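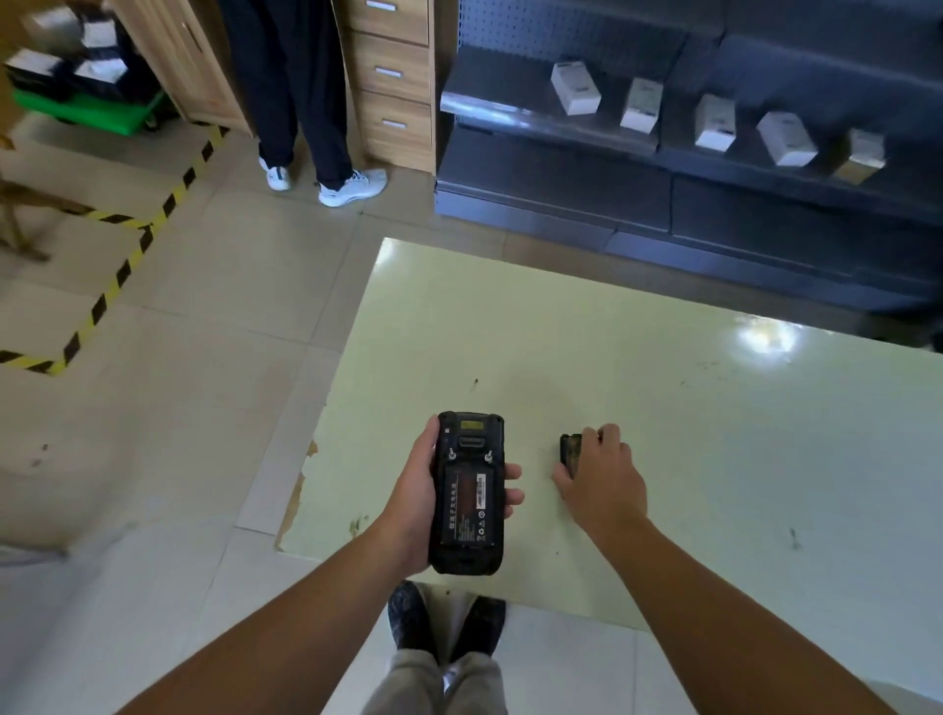
Why does the robot cart stop dead when the handheld loses power?
The handheld carries the stop signal. Signal drops, cart brakes and sits there till someone resets it.

Happened to us at Drirwood in November, 2 carts stuck across the packing aisle, fault 424 on both. Arnar Eskildsen nearly went over one. Quick tips, in no order:

Park the cart and press the red stop BEFORE touching the battery. Not after.

Wipe the contacts with a dry cloth. No spray.

Swollen, dented or smells sweet? Don't refit it. Metal tin, outside, tell Shaohua Yin.

Charge to 100 overnight, swap at 8 in the morning even if it still shows plenty.

Loose batterys don't go in pockets with keys.

Fault still there after a swap: leave the cart alone and ring Bisgaard. Don't push it by hand, the brakes are on and you'll do your back in.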